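Play and Learning Assistant, Laltirow Early Years Centre

Location: Geltside
Hours: 30 per week, term time plus two weeks in August
Contract: permanent, subject to a probation period
Closing date: June 20, 2024

Laltirow is a nursery and family centre on the south side of Geltside. We have 345 families on our books, most of them within walking distance, and we are open to children from nine months up to school age. We are looking for a Play and Learning Assistant to join the team in our pre-school room.

The post is funded through the Nedeljković Trust, which has agreed to support our outreach work until 2036. Part of your week will be spent in the pre-school room and part at our stay-and-play sessions in Narnton, where we use the church hall on two mornings.

What you will do

Set out and put away play materials, indoors and outside.
Support small groups during free play, story time and meals.
Help children with coats, shoes, toileting and handwashing.
Write short observations for each child's record. We use paper, and your key worker will show you how we like them done.
Talk to parents and carers at drop-off and pick-up.
Travel to Narnton for the stay-and-play sessions. The hall has a kitchen but very little storage, so most things have to be carried in and out.

What we are asking for

A Level 2 childcare qualification, or a willingness to start one within your first term. We pay the course fees. Experience with children under five is useful and can be from family life, childminding or unpaid work. You should be able to write clearly and be comfortable on the floor for a good part of the day. A driving licence would help but is not needed - the bus to Narnton stops outside the hall and we refund the fare.

We welcome applications from people who speak a second language, and from people coming back to work after a break.

What we offer

Pay is on our support staff scale and depends on experience. Lunch is provided on nursery days. Staff with children at Laltirow get a reduced rate on fees, and there is a workplace pension. Training days are paid at your normal rate.

How to apply

Ask for a form at the front office or write to us at the Geltside address. Please do not send a CV without the form. On the form, tell us about a time you helped a child with something they found hard. One side of A4 is plenty.
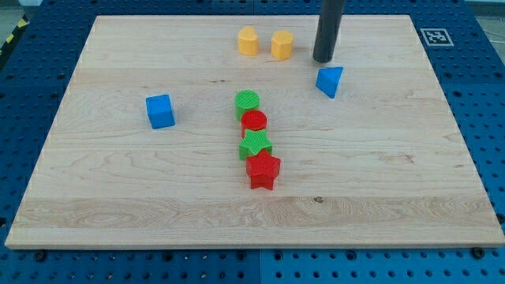 Interviews last roughly an hour and include a short time in the pre-school room with a member of staff present. We will ask for two references, one of them from your most recent employer if you have one. The post is subject to an enhanced DBS check, which we arrange and pay for. The successful applicant will start in August.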